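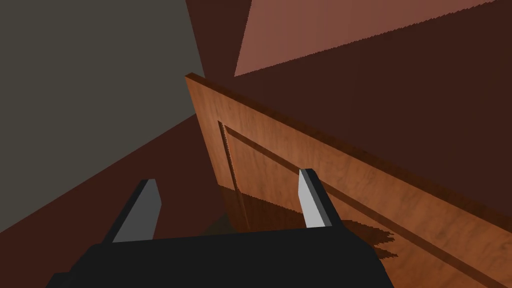
Fig. 1. A large wooden door.

Wood in Buildings, Part One
Handout 4: Moisture and movement
Rernwood Building School
Revised 12 Dec 2019

Read this before the workshop session. Bring the board you marked last time and your notebook. The tables for each species are in the blue binder and are not repeated here.

Where the water is

A living tree is full of water. Some of it sits in the hollow spaces of the cells and is called free water. The rest is held inside the cell walls and is called bound water. When lumber dries, free water leaves first. The board gets lighter during this stage but hardly changes size.

The point where the free water is gone and the cell walls are still full is called the fiber saturation point. For most species it falls between 25 and 30 percent moisture content. Below this point bound water starts to leave, the cell walls get thinner, and the board shrinks. If the board takes water back up, it swells again. This goes on for the life of the wood, including wood in very old houses.

Moisture content is the weight of the water divided by the weight of the wood with no water in it. Fresh lumber can therefore read above 100 percent. Students often take this for a mistake in the table.

Moisture in the air

Wood left in steady air will reach a moisture content that matches that air and then stop changing. This is the equilibrium moisture content, or EMC. It depends mostly on relative humidity and to a smaller degree on temperature.

A heated house in winter has dry air, and the wood inside dries with it. In a humid summer the same wood takes water up. Houses with steady air conditioning see less of a swing. Kitchens, bathrooms, and basements should be treated as separate cases.

The change is slow. Thin pieces follow the air within days, while a thick timber can lag by months. The surface always moves ahead of the middle, and this difference causes checking at the ends of boards.

Three directions

Wood does not shrink evenly. Learn these terms, as they are used in every later handout.

Longitudinal: along the grain. Movement is so small in normal wood that we ignore it.
Radial: from the center of the tree outward, across the rings.
Tangential: along the curve of the rings. In most species this is the largest, often close to twice the radial figure.

A flatsawn board has its width mostly in the tangential direction. A quartersawn board has its width mostly in the radial direction, so it moves less across its width and is less likely to cup. It also costs more, and there is more waste at the mill.

Worked problem

A flatsawn oak board is 300 mm wide at 10 percent moisture content. It is moved to a drier room and settles at 8 percent. How much narrower does it get?

Multiply the width by the change in moisture content and then by the coefficient for the species and cut. The coefficient for this problem is 0.0037 for each point of change.

300 x 2 x 0.0037 = 2.22

The board loses a little over 2 mm of width. Its length stays the same for our purposes.

Do the sum again with the quartersawn figure from the binder and write both answers side by side in your notebook. Show units. Answers without units will be handed back.

What this means for construction

A wide solid panel fixed tight on all sides will split when it shrinks or push its frame apart when it swells. Frame and panel work deals with this by letting the panel float. The panel sits in a groove with room on each side and is not glued. The frame members are narrow, so their own movement across the grain is small. The overall height depends mostly on the long grain of the stiles and barely changes.

The panel should be finished before the frame is put together. If it is finished afterward, a pale strip of bare wood will show along the groove in the first dry season. We have two sample panels in the shop that show this clearly.

Ledged construction works on another plan. Narrow boards run side by side, joined by tongues and grooves, and are held by cross pieces at the back. Each joint takes up a little movement. Nails near the middle of each board allow the edges to move. Glue in the joints would defeat this.

Plywood has its layers crossed, so each layer holds back the next. Its movement in either direction is very small. It still needs its edges sealed if it will be used outdoors.

Sticking in summer

The usual complaint is that a door sticks in summer and works well in winter. Before planing anything, go through these checks in order.

1. Look at the hinges. A loose top hinge lets the leaf drop and rub at the upper corner on the latch side. Tighten or repair it first.
2. Check the gap on all sides with a card. Write down where it closes up.
3. Check the top and bottom edges for finish. Bare end grain takes up water much faster than a finished face.
4. Take a meter reading on both faces. A large difference between the two points to bowing.
5. Ask when it was last planed. Wood planed in the wettest month may show a wide gap by winter.

If material must come off, take it from the hinge side where this is possible, so that the lock does not have to be moved. Seal the new edge the same day.

Storage at the job site

Lumber for indoor use should not be delivered until the building is closed in and the plaster is dry. Stack it flat on bearers with spacers between the layers, lined up one above another. Keep it off concrete. Leave the wrapping on only until the stack is in its final room.

The Drunden mill ships its interior stock wrapped. The Bouvier yard does not, and boards from there should be metered on arrival. Write the reading on the end of each board in pencil.

Reading and work to hand in

Read the chapter on drying in the course book and skip the section on kiln controls. That material comes back in April, when the class visits the Zuster kiln.

Hand in the following at the next session:

Both answers to the worked problem.
A sketch of one board end with the rings drawn in, labeled radial and tangential.
One page on a door or drawer at home that changes with the season, with gap measurements in millimeters.

The meters are signed out from the tool room and must be back by the end of the session. Clean the pins before returning them.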